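Grants > Presora Small Works > Reports from grant holders > Flastus bin reuse

Second progress report: Flastus bin reuse
Prepared by Yae Yagi for the Presora grants desk
Filed under: Reuse and repair, Interim reports

This covers the stretch from the end of the first report up to December. Rafia asked on the phone for something shorter than last time and with fewer paragraphs on the history of the hinge. I have done my best. There are no hinges in this one.

Where we have got to

The idea you agreed to pay for was simple enough to fit on the application form, which should have made us suspicious. Firms throw out big storage bins once the insides look shabby. We take them in, decide which are merely ugly and which are finished, put the ugly ones right and lend them out again. The target for the whole grant is 1,366 bins looked at and given a grade. We have done 405. I know what that looks like as a fraction and would ask you to keep reading anyway.

The slow start was down to the shelving at the Swati unit, which arrived in two deliveries, the second consisting entirely of the bolts for the first. Until it was up we had nowhere to put a graded bin except next to the ungraded ones. We did this for a short while. Then we graded several of them again, with different results, and stopped until the bolts came.

Since then the pace has been steady. Bins come in through the side door, get a number in wax crayon on the underside, and go up on a table in decent light. The table matters more than I expected. You can peer down into a bin on the floor for a long time and notice nothing but your own back.

What wears out

You asked for more on condition, so I will be thorough. The outsides hold up well. They get scuffed, but nobody puts things on the outside of a bin. The trouble is all within, and low down, where the contents land and slide and get dragged out again.

We have ended up with three grades. A is sound and only wants washing. B is sound underneath but worn on the surface, and needs its inner faces seen to. C has a split or a soft corner and goes back for recycling. Most of our arguments are about B. A large grey bin with a pale inner face is the typical cause: the white has gone to grey over the lower part, with a ragged, flaking top edge like a badly drawn coastline, there is one thin dark scratch wandering across the part that is still white, and a pale brownish scrape on the right-hand side. Rafia would pass it as a B without a second look. I held out for a low B, which is not a grade, and have been told so in writing.

For the record, we now go by the edges. Flaking that stops at the surface is B however dreadful it looks. Anything you can get a fingernail properly under is C until somebody proves otherwise. Scratches are ignored unless they catch a cloth.

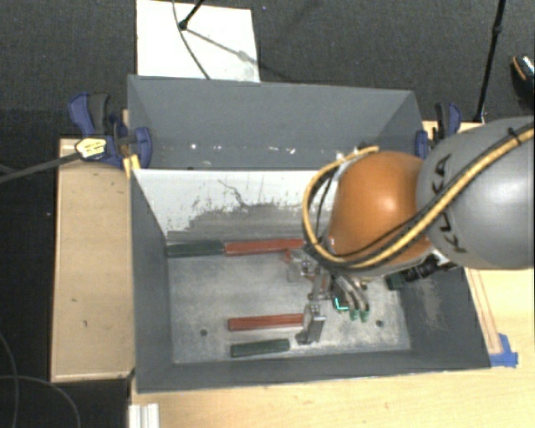 Lining trial

We put 20 grade B bins through the Plellis lining trial. To recap, Plellis cuts a replacement sheet to the slope of the inside wall and we fit it on top of the worn one. Their sheets were well cut. Our measurements were less well made. The first few had been taken along the rim, and the rim of a bin with sloping sides is a good deal longer than the floor of it, a fact known to anyone who has ever looked at a bucket.

Once that was sorted the fitting went quickly. The bins have been out on loan with two local firms and all of them came back, including one we had not actually lent (it is very nice and we are trying to find its owner). The new sheets have marked but not lifted, apart from one corner where I suspect my own work. I would like another round of loans before calling the method settled.

Money

We are underspent by £1,672. Nearly all of it is the washing line in the budget, where we had allowed for hiring a pressure washer and then found that warm water, a long brush and a bad mood did the job on all but the greasiest bins. I would like permission to move the sum across to lining sheets. If Presora would sooner have it back, please say so before I mention it to Plellis.

The rent on the unit is as forecast. The wax crayons are over budget, by the price of a box of wax crayons.

Problems still open

The grade C pile. It was meant to be collected whenever it reached the height of the window sill. It has passed the sill and is making its way up the glass. The recycler wants a full load and we are not quite generating enough rubbish, an odd thing to report as a failing. Rafia is asking whether a neighbour would share a lorry.

Lids. Hardly any bins arrive with one, and those that do arrive with somebody else's. We have a growing stack of lids that fit nothing we own. I have no proposal at present.

Light. The unit is gloomy by four o'clock at this time of year, and wear on a dark grey wall is hard to judge after that. We now do the grading in the morning and the washing in the afternoon.

What happens next

Grading carries on at the current rate, which ought to get us to the full number before the grant ends, provided no more bolts go missing. A second lining batch will follow if the money can be moved. I will also write up the grading rules on one side of paper, with Rafia's wording for B and none of mine.

The next report is due in the spring. If you would like to visit before then, the side door is the one that opens, and do wear old shoes.

Yae Yagi
Flastus

More reports from grant holders
First progress report: Flastus bin reuse
Pallet collars, second life: closing report
Tool lending from a shipping container: interim report
What we learned from mending stacking chairs
How to ask for a budget change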